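Bin Layouts and Sorting - Group Report
Module 2, Workspace Organisation
Written up by Urmas Vītola, group Grivside

Aim

To find out if the kind of container changes how long it takes to tidy a mixed load of small household items, and if people leave more behind in one kind than another. We had the whole of February for it but lost the first part to waiting for keys, so the testing got squashed.

Background (short)

Most of what we read was about kitchens and warehouses. Not much on the plain open bin, which is odd as it's what everyone has under the bench. Our supervisor suggested the Pacheco layout from last year's group, where everything goes into one big bin first and is sorted out of it after. We kept that and added a divided tray to compare.

What we used

Items: 252 in total, borrowed from the Clondis store cupboard. Pegs, sponges, bottle tops, spoons, small boxes, that sort of thing. Nothing sharp, nothing breakable. Full list in the appendix.

Containers: the open metal bin, a divided tray, a deep plastic crate, and a cardboard box as the cheap option. So 4 containers. The crate was dropped later, see Problems.

Bench: the light wooden one. We tried the floor for a bit but the carpet is dark and fairly textured and small dark items just vanish on it. Bench from then on.

The open bin

Rectangular, grey metal, sloping sides. The slope matters more than we thought it would. Items slide to the middle and you end up with a heap, so the bottom layer is always the last to come out. Flat things were the worst. A bottle top lying flush on bare metal is hard to get a nail under, and the floor is scuffed all over with pale scratches and whitish patches so light coloured bits don't stand out either.

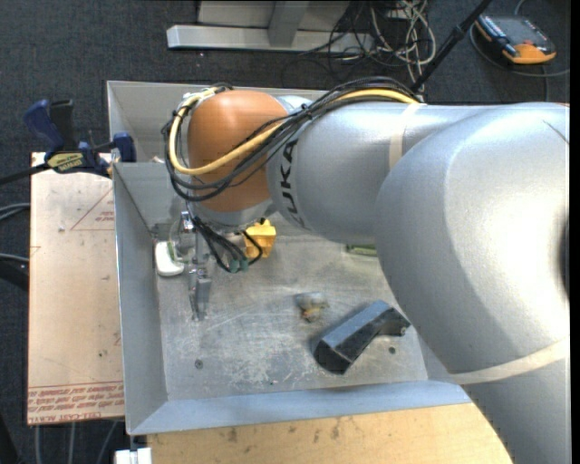

Method

1. Tip the load into the container from the same height each time.
2. Shake once, side to side.
3. Start the timer, sort by type into the trays on the left.
4. Stop at 90 seconds whatever is left.
5. Write down the leftovers by type - not just the total.

Each person did 2 goes per container, with a break between. Order was swapped so nobody always got the bin first. We scored on the Skuretti sheet, which is a bit fiddly but has a column for dropped items.

Results

Divided tray had the fewest leftovers for everybody in the group. The open bin was second, which suprised us, we had it down as last. Cardboard box was worst. The sides bow in and you lose sight of the corners.

In the open bin the leftovers were nearly all flat items or small pale ones. Spoons came out fine. Sponges were first out every time, they sit on top and are easy to grab.

Problems

- Crate cracked down one side before the second round, so there's only half a set for it. Left out of the results.
- Lighting. Afternoon sessions had glare off the metal, mornings didn't. Should of kept to mornings.
- Small group, and we all got quicker as we went on. Swapping the order helps but doesn't fix it.
- Two score sheets had no name on. Not used.

What we'd change

Put a thin mat in the bottom of the metal bin. Plain, mid colour, so both dark and pale things show up, and there's a bit of give under the flat ones. Also fewer types of item and more repeats.

Appendix A is the item list, appendix B the score sheets - scans to follow.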